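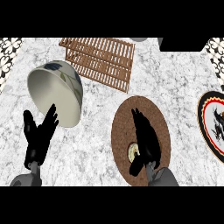
The second stage of the Husunent community cookery project ran from the start of September, and this report covers the work done and the money spent up to November 5, 2021. The main task was to test and write up the recipes for the lentil and smoked fish book, which the grant pays for. We began with the soups and stews, then moved on to the baked dishes. Each recipe gives a serving size by the bowl, and we mean an ordinary household one, such as the off-white bowl with the dark blue leaf or petal pattern near its rim, lying on its side on the marble counter. Ladles and cups vary too much from one kitchen to the next, and the first testers told us so.

Testing
We have had 131 completed tester forms back. Most came from the Stunton group, who cook at home and send their notes in by post or email. The fish pie and the lentil soup did well and need only small changes to the wording. The smoked mackerel patties fell apart for several people. Keyvan Nikzad has reworked them with more mashed potato and an hour in the fridge before frying, and the new version goes out to testers next. The flatbread is still not right. The dough is too wet with the flour sold locally, and we may drop it from the book if the next round is no better.

Ingredients
Red lentils and chickpeas come from Nazari, who have kept their prices the same since the first stage. Smoked fish has gone up. We now buy it in larger packs and freeze what we don't use that week - this has held the cost down, though it takes up most of the freezer at Flukton. A second freezer was not in the original budget and we are not asking for one.

Spending
The grant for this stage was 4000 pounds. Ingredients have been the largest cost, followed by postage and printing of the tester forms. We set aside 500 pounds for a food photographer and have not yet spent it. The line for kitchen hire is underspent, as Flukton let us have the mornings free in September. We would like to move 300 pounds from kitchen hire to printing, and need your agreement in writing before we do so.

Still to do
The allergy notes have to be checked against the final recipes, and the fish patties, the flatbread and two of the puddings need another round of testing. The introduction is in draft. The index will be done last, once the page order is settled. The printer has asked for the finished text four weeks before the print date - we expect to meet this if the remaining forms come back on time.

Husunent Cookery Project | Contact us | Copyright Husunent 2021 | Back to top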